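Chain lube tips I no longer believe

I have been looking after bikes in a one-car garage for 17 years, first a pair of small track bikes and now a 200 that gets ridden on the road and thrashed at the odd practice day. In that time I have been told a lot of things about chains. Most came from people selling something or from people repeating what a seller told them.

Start with the hot chain rule. You're meant to lube right after a ride so the heat "opens up" the chain and pulls the oil in. A warm chain does take thin oil a bit easier, I'll give it that. But the O-rings are there to keep the factory grease in, and they also keep your spray out. What you're putting on is a rust coat for the plates and a little something for the rollers. Do it after a ride if you like, so it can sit overnight before you head out. If you forget, do it cold and go to bed.

Then there's the special cleaner. I bought a can of Plirnum because a man at the Brarnitdale track told me it was the only one safe for rings. It cleaned the chain. So did plain kerosene on a rag and a soft brush, at a fraction of the price, and I've had that same chain on through two sets of tires with no ring trouble. What I won't use is gasoline or a wire brush. Both will chew up rings, and gasoline in a closed garage is plain stupid.

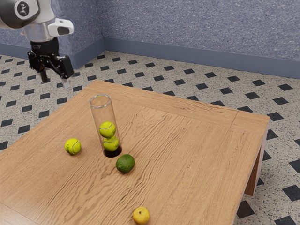 Wax or oil is the fight that never ends. I've tried both for a full season each and I couldn't tell you from the sprockets which was which. Wax flings less. Oil is easier to get off. Anyone who says they gained speed from one or the other had better show me a timing sheet, and even then I'd ask about the wind.

Slack matters a lot more, and hardly gets talked about. Check it in several spots with the wheel turned by hand, engine off, fingers well away from the sprocket. Find the tightest spot and set it there by the number in your manual. Don't trust the swingarm marks either. On my bike they disagree side to side, so I measure from the swingarm pivot with a piece of welding rod and a rubber grommet.

A word on the Dridevard alignment gadget, which cost me 59 dollars. It works fine. So does the welding rod.

Last one - the paper towel test. If a towel held to the tire edge after a short ride picks up black specks, you used too much. Wipe the chain, clean the tire, and use half next time.

Comments (3)

Nicanor Mansilla
Agree on kerosene, but I still do mine hot. Thirty years of habit. You won't talk me out of it.

fitz_rider
What about scottoilers and the like? Fitzsimmons in town wants to fit one to my tourer and I can't decide if it's worth it.

pitlane dad
Tried the towel thing Thursday. Black as my boots. Half it is.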